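Handheld gripper vs teleop for soft stuff, what are you all using

marcelle_d
3/14/19
ok so trying to decide before I burn another month. Task is clearing a bed, clothes and small items off the sheet, into a bin. We teleop the arm now with a leader arm and it's slow. Painful slow. 44 demos in one afternoon and my wrist is done. Thinking of switching to the handheld gripper and just doing it by hand. Anyone regret it?

kamell_fan
did the switch in June. no regrets. you can do 700 demos in the time teleop gets you a sad little folder. fabric especially, you feel it slip and you correct without thinking

Idalina G
Gonna disagree. Handheld demos look great and then the arm can't reach half of what you did. Your elbow goes places the robot's doesn't. Teleop is slow but every demo is one the robot can really do, by definition.

kamell_fan
so filter them?? run the IK after and toss the bad ones. still way ahead

Idalina G
Sure and then you toss all the ones near the far side of the bed, and guess what it never learns.

ilidio_g
depends on the mount tbh. we had the arm too low, raised it, most of the reach problem went away. what are you running Marcelle, the Vumell?

marcelle_d
Vumell yeah. on the Leltasard cart. cart is fixed height so no luck there

clementina c
Whatever you pick, slow down on the approach. Everybody swings the thing around like a flashlight and the first frames are mush, then they wonder why the policy jerks. I pause before closing the fingers, then lift straight up.

ilidio_g
+1 on the pause. also don't tidy the bed between demos, leave it messy. ours fell over the first time it met a wrinkle

kamell_fan
Been doing mine on a plaid sheet with some black fabric pieces and a couple phones laid out, fingers come in from the near side.

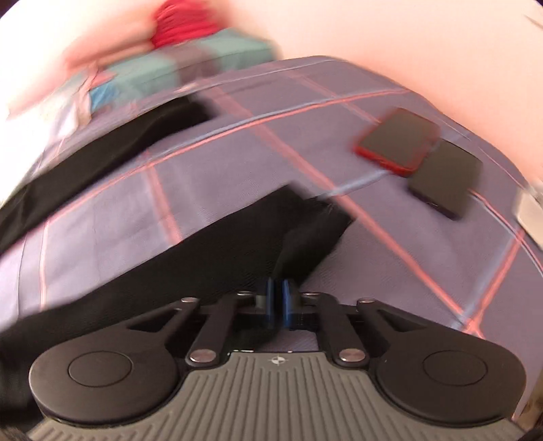
Phones are the hard part imo. Flat, slick, sheet gives under them. I tip the edge up with one finger then close. Took me a while to do it teh same way every time and I still dont always.

Idalina G
See that tip move is exactly what I mean. Try it over teleop with no force feedback. Arm just shoves the phone into the matress.

kamell_fan
which is an argument for handheld lol

Idalina G
It's an argument for not teaching it something the arm can't feel!

albertina_b
we mix. 1000 handheld, then a small set of teleop on top for the far reaches. Fonseca setup, not Vumell, so ymmv. mixing ratio matters less than I figured

marcelle_d
ok mixing sounds doable. Albertina did you train on both together or handheld first?

albertina_b
handheld first, then both. tried 4 runs the other way around and the grasps got worse. will dig up the config tonite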